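Project report, part 2 – looking after the hand-held gripper
Group: Geeta Dubey, Madhu Bansal. Handed in 24/03/2020

Pads first. Finger pads pick up grease and fluff, so wipe before every session, dry cloth only. Then check the pivots for play. Ours had a bit on the left, tightened a quarter turn, fine after. Dont overtighten – the fingers drag.

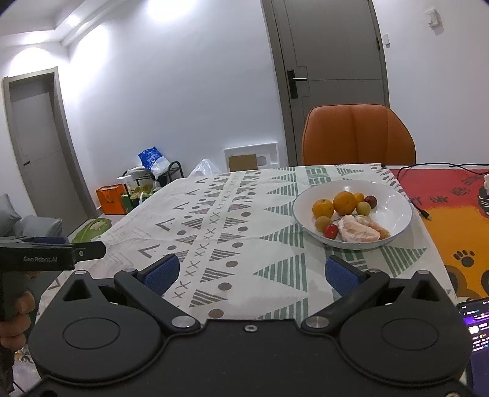
Fig. 1. Fingers open, blue pads facing, bowl of fruit on the table.

Screw check next. Small caps at the finger joints work loose after around 200 grasps, we marked them with paint so you can see if they turn. Opening width set again after that, 3 tries, took the middle one. Log it in the Stundo sheet. 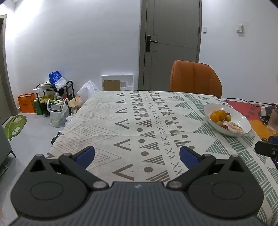

Kuldeep Saxena thought the paint marks were a good idea but wanted the pads swapped on a fixed date, worn or not. We still go by feel. To be decieded before the next block.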